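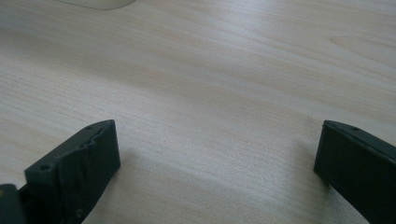

How long does the open day visit take?

Plan on 80 minutes from check-in to the end. That covers a short welcome talk, the demonstration at the tables, your own turn with the grippers, and time for questions. You are free to leave earlier, but please tell the front desk so your badge can be signed back in.

Where is it held?

At the Traltier building on Villaseñor Street, second floor. The main door is locked outside visit hours, so use the side entrance next to the bike racks. There is an elevator to the left as you come in. The demonstration room is carpeted and has no steps.

Who runs the demonstration?

Shamim Swati gives the welcome talk and runs the tables. Nelu Buzatu looks after the recording software and answers most of the technical questions. Both work on the Prukden project, which teaches robot arms to handle ordinary household items.

What will I see?

A person works at a small table with a gripper in each hand and moves everyday objects. The grippers are held by hand, and the movements are recorded. Later the recordings are used to train a robot arm to do the same kind of task. You will see the first part live. The second part is shown on a screen after the talk.
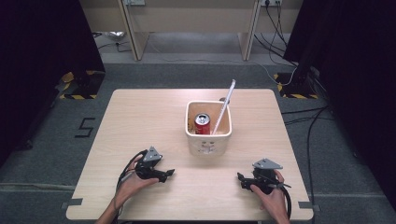
Both hand-held grippers at the table, with a soda can standing in the square container.

Will there be a robot arm moving in the room?

No. The open day covers the hand-held stage only. Arm demonstrations are by appointment for school and college groups of at least eight people.

Can I try the grippers myself?

Yes. Everyone who signs up for a turn gets one, and a turn lasts five minutes. You will be asked to pick up an object, put it in a container, and take it out again. Most people find the first few tries awkward. It helps to move slowly and to look at the tips of the fingers, not at your own hands.

Why use a gripper if a person could just use their hands?

A human hand has five fingers and a robot gripper usually has two. If we recorded bare hands, much of what we recorded could not be copied by the robot. Holding a gripper limits the person to movements the robot can also make.

How many recordings does it take to teach one task?

It depends on the task. For a simple one, such as moving a can, we start with 1000 recordings and test. Tasks that need both hands usually get 2000. Our largest set so far has 3288 recordings and took us from January into spring to finish.

Do you keep the recordings visitors make?

Only if you sign the consent form at check-in. If you don't sign, your turn is deleted at the end of the session. Signing is not required to take part. The form is one page and you can ask for a copy by email ahead of time.

Are children allowed?

Children 10 and older can visit with an adult. The grippers are made for adult hands, so younger teens may need to use both hands on one gripper. We don't have a place to leave strollers on the second floor.

Is there anything I should not wear?

Please push up long, loose sleeves and take off bracelets before your turn. Closed shoes are required in the demonstration room.

Can I take photos?

Photos are fine during the talk and at the tables. Do not use flash, and do not photograph the computer screens. Please ask before taking a picture of another visitor.

Does it cost anything?

The visit is free. You need to book a place through the Traltier visits page. If the session is full, put your name on the waiting list and we will email you if a place opens.

Is there parking?

The lot behind the building is for staff. Visitors can use the Brevarar garage across the street, which charges by the hour. Bring your ticket upstairs and the front desk will stamp it for the first hour.

What if I am late?

Check-in closes 15 minutes after the start time. After that the side entrance is locked, and you will need to book another session.

Who do I contact with other questions?

Write to the visits desk through the form on the booking page. Technical questions are passed on to Nelu Buzatu, so allow a few extra days for those.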